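1/ Há 7 anos guardo os computadores velhos do escritório em vez de mandar para o lixo. Em setembro resolvi fazer as contas do que compensa manter.

2/ Máquina de escritório aguenta muito. Para planilha, e-mail e nota fiscal, um desktop usado ainda serve. Memória e SSD primeiro, o resto depois. 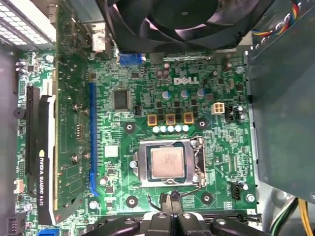 3/ Sobre preço: a Praso cobra 163 reais pela revisão. A Zurklow pede mais e demora 9 dias. Fiquei com a Praso.

4/ O que não serve mais vai para a coleta de eletrônicos da cidade. Antes, apago os discos. Muita gente esquece essa parte. 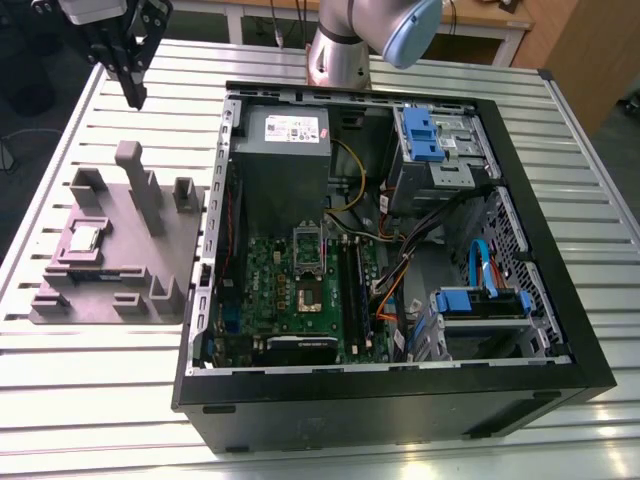 Desktop aberto na bancada, com a fonte no canto.

5/ Um novo para cada mesa sairia por 2.000 reais. Por enquanto fico com os antigos. Se alguém conhece outra coleta que emita recibo, me avisa.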